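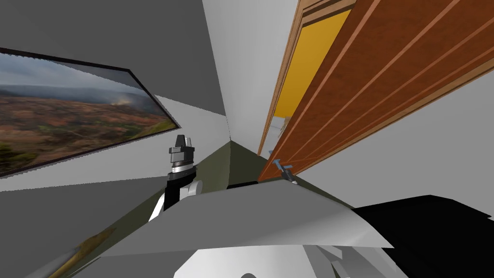
The Door That Won

Vallejo is a two-armed robot that lives in a simulator at Bikholm, and in May it was told to open a cabinet. It had 340 tries. Tanvir Sikder remembers the first 90 as "mostly elbow."

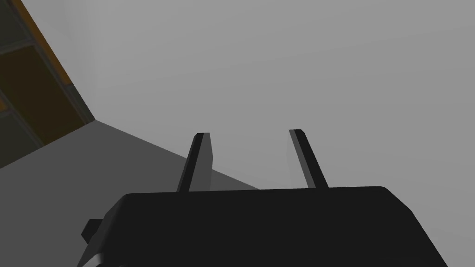
The fault was in the force limit. Someone had typed 1,000 where the arm's real twin tolerates 171, so the software saw nothing wrong with pulling until the wrist gave out. With the two fingers standing open and nothing between them, the log still reported a firm grip.
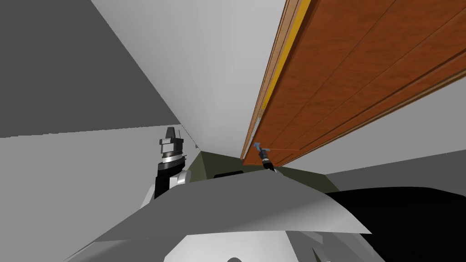 A Small Blue Handle

Piyumi Liyanage found the second bug, a contact check that counted a near miss as a touch. Close to the handle was good enough. The robot would then haul away at thin air with full confidence, like a man starting a mower.

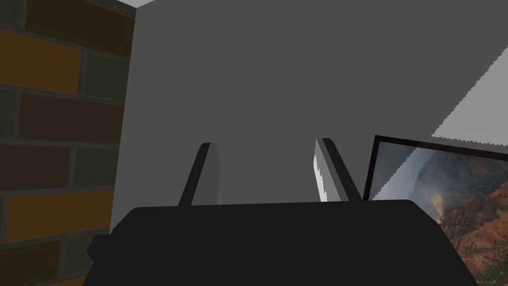

Mavis Lyons, who signs off on hardware runs, has kept the real arm unplugged. The limit is fixed and the contact check is being rewritten. She has asked to see the new one fail first.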